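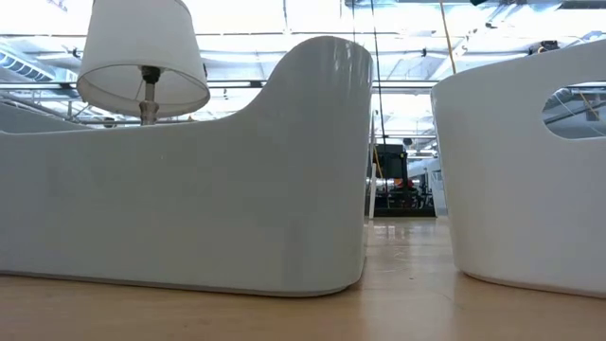

Low camera position on the bench, both bins in place

Glossy white bins confuse low camera on bench sorter
Posted by Thenmozhi Subramaniam in Shop Builds

I am building a small pick-and-place arm in a shared workshop. It takes parts out of one white plastic bin and puts them in another. Both bins stand on a wooden bench. The arm has a top camera on a mast, and that one works. I added a second camera at table height to find the bin walls, so the arm can check its clearance before it goes down into the gap.

The edge detector will not settle. It finds the top of the left bin where the wall is low, then loses it where the wall curves up, and picks up a ceiling beam in its place. The ceiling lights wash out nearly everything above the bench. There is also a bright streak on the wood between the bins that gets reported as an object. Out of 500 captures I got a usable gap width in 333. Exposure is locked. Arm controller is a Nimri board, vision runs on an old laptop. I can't change the room lights, other people use them.

Is this fixable in software or should I move the camera?

Darius Nistor
Move the camera. At table height the background is the ceiling, and your bins are the same brightness as the ceiling. There is no contrast to detect, and no threshold setting will put it back.

Raise it until the lens looks down at the bench by 13 degrees or more, and let the tabletop be the background. White on tan wood is easy. Then:
Drop the exposure until the streak on the wood is no longer clipped.
Mask everything above the far edge of the bench.
Fit a line to the bottom edge of each bin and ignore the top. The bottom edge is where the bin touches the table, it has a thin shadow, and it stays put when the top rim changes height.
Gap width comes from those two lines.

A polarizing filter will cut some of the glare on the wood. It will do less for the bins, depending on angle. Try it by hand before you print a mount. I would also take the lamp off the bench. The shade is one more pale shape right behind the rim you are trying to find.

Gisela Janssen
get different bins. gray ones. problem gone

Ea Ladefoged
Agree with Darius on the angle. If the bins always go in the same place you do not need to measure the walls at all. Screw two stop blocks to the bench, push the bins against them, and store the positions in the controller. Mine has run like that since September with 9 mm of clearance on each side of the gripper.

If you do keep the camera, put a strip of matte black tape along the bottom of each bin. It costs very little and the detector will lock on to it in any light. Wipe the plastic with alcohol first or the tape lifts at the corners, where the base is rounded.

Thenmozhi Subramaniam
Tape and stop blocks ordered. I will raise the camera first and run the same capture count again before changing anything else.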